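Oct 22, 2021
From: Rowena Sison
Re: Was the Clelside open day worth the drive?

Hi all,

Somebody wrote:

> I had the Clelside day on my calendar and then my kid got sick, so I
> missed the whole thing. Did anyone from the list go? I'm mostly
> curious about the hand-held grippers. Do they let you try them, or is
> it the usual thing where you stand behind a rope and watch a video?
> Also is it true they do it all with laundry now? Last I heard (June?)
> they were still stacking cups.

I went! And no rope at all, I'm happy to say. I signed up for the morning and ended up staying until they started folding the chairs. Parking was a pain, so if you go to the next one, use the lot behind the bakery and walk.

First half hour was a talk. Policarpio is still the name for the arm side of things and Mutis is the hand-held side, which I had backwards for about a year. The talk leaned heavily on Policarpio, with plenty of charts, and I'll admit I drifted off somewhere in the middle of the bit on calibration. The one number I wrote down was 1,142, the count of household sessions they've recorded with Mutis so far. I was expecting something closer to 200, so that woke me up.

Then they split us into groups of 20 and it got fun. The cups are gone (well, they're in a box in the hallway, I saw them). The thing now is small soft stuff on an ordinary table in an ordinary room: socks, little cloths, whatever people have lying around at home. You hold one gripper in each hand and you work the table as if those were your own fingers. Sounds easy. I was terrible at it! The first thing I learned is that you have no idea how much you feel with your fingertips until they're a foot away from the cloth. 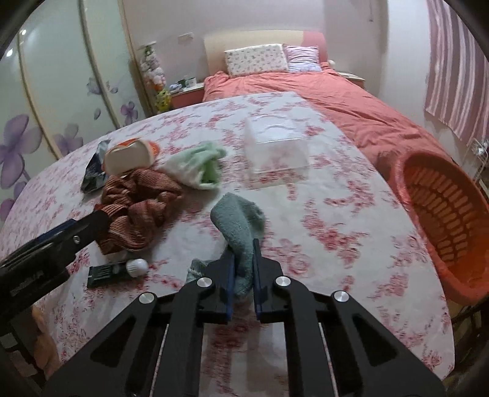

The young woman running our group kept telling us to slow down and pinch less cloth. My instinct was to grab a big wad of whatever it was and haul it over, and then the rest of the pile comes along for the ride. If you take a small bite near one end and lift straight up, it behaves much better. The second hand is the one I kept forgetting. You want it resting on the next piece or holding something still, and mine mostly hung in the air doing nothing. A retired dentist in our group was wonderful at it, no surprise I guess, all those years of working in tight spots with tools in both hands.

I asked why they don't use a plain white table so everything is easy to see. The answer was that people don't live on plain white tables. They want flowered tablecloths and busy bedding and stuff piled up in the background, the more the better, so whatever learns from it won't fall over the first time it meets somebody's actual bedroom. Makes sense to me. My own place would be very useful to them.

On the grippers themselves: lighter than I figured, though my wrists knew about it by lunchtime. The pads on the fingers are a bit grippy, which helps a lot with cloth and gets in the way when you want to let go. I had one sock that simply would not drop. I shook it like a wet umbrella and the whole group laughed at me. Anyone with small hands should ask to try the handle before signing up for a long session, I had to stretch for the trigger.

The after-lunch part was a Policarpio arm doing the same sort of job by itself, with software they call Cloler. Slow, but it picked up three things in a row and put them where they were supposed to go, and then it spent a long time thinking about a washcloth. I liked that they let it struggle and didn't hurry us along to the next room. They took questions the whole time, too, including a pretty grumpy one about prices, which they didn't answer.

So for the original question: yes, worth the drive, if you want to get your hands on things. If you're only after the technical talk I'd wait for the slides. They said those would go out to everyone on the sign-up sheet, and I'll forward mine when they show up. I've got the handout with the gripper specs as well if anyone wants a scan, just write me off list.

Did anyone go to the afternoon session? I'd love to know if the arm ever made up its mind about that washcloth.

Rowena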